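Home / Visits / Upstairs at Woltavum: an afternoon under the glass roof

Upstairs at Woltavum: an afternoon under the glass roof

Posted 18 Apr 2018 by Imelda Catacutan

The open afternoon at Woltavum was announced on a card in the window of the Saliba bakery, and that is how I heard of it. The building is at the far end of Bostholm, past the bus garage. Bus 23 stops across the road. I got there a little after two and signed the book at the door.

Woltavum rents out work rooms by the month. The ground floor was a seed warehouse until the owners sold it, and the old scale is still bolted to the concrete by the loading door. Ilídio Veloso, who manages the building, took us around in small groups. He talked mostly about heating bills, which suited me, as I rent a studio myself and pay too much for it.

The ground floor

There are storage cages along one wall and a shared kitchen at the back with two sinks. The kitchen is plain and could use a second window. Coffee was free for visitors. The hallway is wide enough for a pallet cart, and the freight elevator takes 588 kilos according to the plate inside the door. We took the stairs.

The top floor

This is the part most people had come for. The whole upper level was added under a glass roof with dark metal beams, and the light is very good, even on a dull day. Some of the roof windows open. One was open when I was up there, and through it I could see treetops and pale sky.

The floor is wood-look planks in browns and grays. I asked Ilídio how it handles office chairs and he said fine so far, but he asks tenants to put a mat down if they sit in one place all day. The furniture is mostly white and simple. The big desk has a round gray grommet near one corner for cables. A smaller table stands next to it at an angle, on a white metal frame. Small white plates were set out on both, with a yellow oval piece on one and a red-orange wedge on another. Not all the chairs have been unwrapped - one still had its clear plastic on.
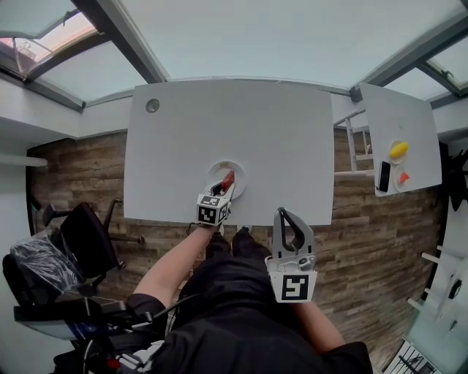 Noise and heat

Glass roofs are loud in heavy rain. Ilídio did not pretend otherwise. He said tenants who make phone calls tend to book the small rooms on the floor below when the weather is bad. Summer is the other question. There are blinds on order, but they had not come by April, and I would want to see them working before I signed anything. The radiators are made by Hotov and run along the outer wall. They were off during my visit, so I can't say how well they heat the space.

Rent and practical things

The top floor is 207 square meters in all and can be split between tenants. Desks are included, and you may bring your own if you carry it up. Deliveries go to the loading door before noon. Parking is at the rear and fills up early - I would take the bus. For a viewing outside the open days, ring the office and ask for extension 3707.

I stayed until just after four and walked back through Bostholm by the canal path, which is paved now as far as the bridge.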